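Devstead Household Workshop: Tips and Guidance
Comparing Hand-Held Grippers on Folded Cloth
Last reviewed: June 26, 2021

This page sets out the method used by the Devstead workshop for comparing hand-held gripper tools on household textiles. It is intended for members who have access to a gripper and a table at home and who wish to obtain results that may be set beside those of others. The guidance replaces the shorter notes issued in February.

Cloth is among the more demanding items in any household trial. A cup or a wooden spoon keeps its shape when it is touched. A folded cloth slides, opens at the layers or gathers under the fingers, and two tools that perform equally well on crockery may differ a good deal on a tea towel.

Preparing the table

Use a plain, pale table where one is available. Dark fingers are easier to follow against a light surface, both by eye and in camera recordings. Wipe the table and allow it to dry fully before the first attempt. Crumbs and traces of washing-up liquid alter the way a cloth slides.

Place the lamp to one side. A lamp directly overhead will throw the shadow of the hand into the gap between the fingers, and the lower edge of the cloth may then be hard to judge. Daylight from a north-facing window is satisfactory.

Remove cutlery, clips and other cloths from the working area.

Folding and placing the cloth

Fold the cloth in half and then in half again, smoothing each fold once with the flat of the hand. Do not iron it between attempts. Set the closed fold towards the tool for the first round and the open edges towards the tool for the second. The two rounds should be recorded on separate sheets. Members who combined them in earlier trials found that the results could not be untangled afterwards.

Where a cloth has a seam, note its position. Stitching makes a stiffer line in the fabric, and a grip taken across it will often hold better than one taken a short distance away. The same applies to hems and sewn-in labels.

Making the approach

Open the fingers well before reaching the cloth and bring the tool in low. Fingers opened at the last moment tend to push the fold away. The tool should be held at a steady angle, with both tips at an equal height above the table, and closed in a single movement. Squeezing in stages is the most common cause of a crumpled result.
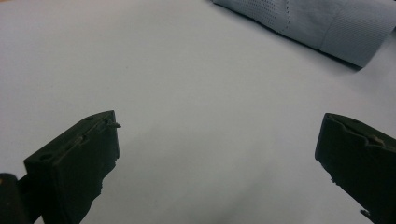
How many attempts are needed before two grippers can be compared?
The workshop asks for 200 attempts with each gripper, divided equally between the closed fold and the open edges. Smaller trials may be useful for practice but are not entered in the comparison table.

Results for the two finger sets

Two sets of fingers have been compared under this method. The Anidska set has a short, firm pad. The Grillura set has a longer and softer one. Both were fitted to the same handle, and all attempts were made by the same person, Fadi Harb, who also kept the written record.

Closed fold and open edges together, clean lifts out of 200:
Anidska: 141
Grillura: 139

A clean lift is one in which the cloth leaves the table in one piece, remains folded and is set down without a second grip. The difference between the two sets is too small to support a preference. The manner of failure was more informative. The Anidska pads more often took hold of the top layer alone, so that the cloth opened as it rose. The Grillura pads more often let the whole cloth slip in the first moment of lifting. Members handling thin cloths may wish to bear this in mind, as may those who work chiefly with thick towels.

Counting practice attempts and those set aside for faults, the record now holds 1,102 entries. It may be consulted in the Saab Room during opening hours.

Care of pads and fingers

Examine the pads before each session. Lint collects along the edges and should be lifted off with a strip of adhesive tape. Pads may be wiped with a cloth dampened in plain water. Furniture polish, hand cream and washing powder leave a film and should be kept away from them.

Check that all screws are secure. A screw that works loose will allow one finger to sit slightly behind the other, and the tool will then turn the cloth as it closes. Tighten by hand only. Overtightening can split a printed finger at the hole.

If a pad is replaced during a trial, the attempts already made with that set should be closed off and a fresh sheet begun.

Cameras

Wipe the lens at the start of the session and again after every break. Fix the exposure if the camera permits it, as a pale table may otherwise cause the picture to darken when the tool moves. Recordings should be kept until the written sheets have been checked against them.

Entering results

Sheets should state the finger set, the type of cloth, the direction of the fold and the number of clean lifts. Failures are to be entered under one of three headings: slipped, opened or crumpled. Where more than one applies, enter the one that occurred first. Completed sheets may be left in the tray beside the Saab Room door.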